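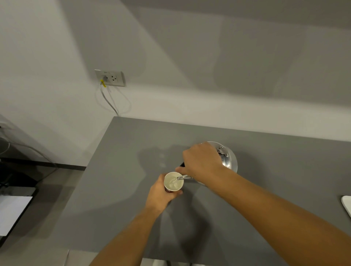
To: kitchen-tasks list
From: Rosico operations desk
Subject: Re: Pouring fault at Clonano, interim notice

Members are advised that the pouring task remains suspended on all arms at the Clonano site until further notice. In the October fault, the arm continued to tilt the kettle after the cup was full, and water ran over the counter towards the back wall. The stop button was pressed after 3 seconds. No injury was reported.
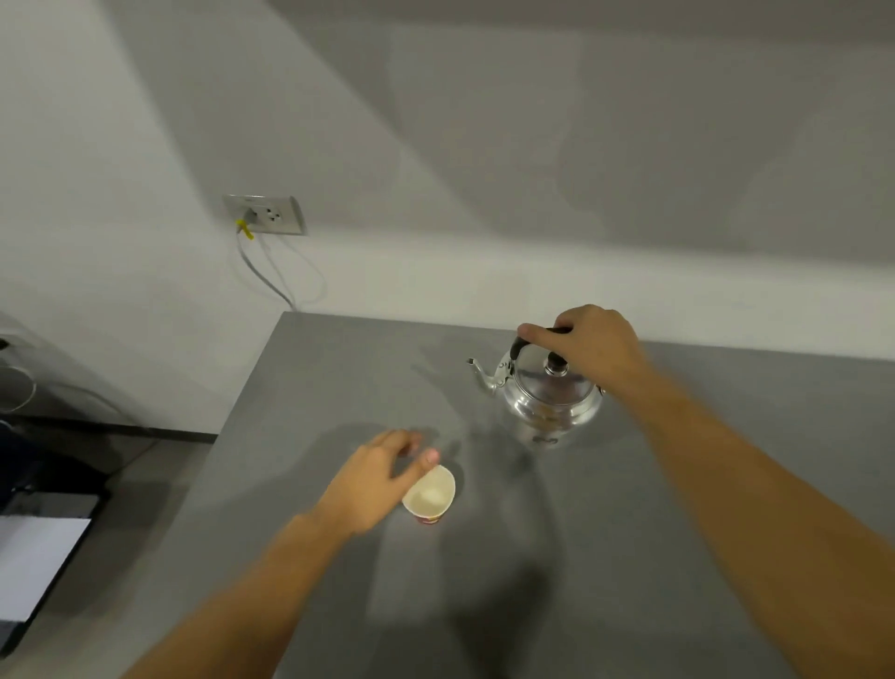

The controller log shows that the wrist force reading froze shortly before the pour began. The software accepted the old value as a live one. Zikilov has been asked to supply a corrected driver. Until it has been tested over 30 pours with cold water, the following applies:

Arms are not to handle a filled kettle.
Pouring by hand may continue as normal.
Any frozen reading must be reported to this list.

The Kozłowski site wrote:
> We run the same controller, with the reading limit set
> at 2000 ms. Does the suspension cover us, or only
> Clonano? We have seen no overflow so far.

The suspension covers Kozłowski also. A limit of 2000 ms is too long for this task, and the setting should be reduced once the new driver is in place. Please confirm receipt by reply to the list.

Rosico operations desk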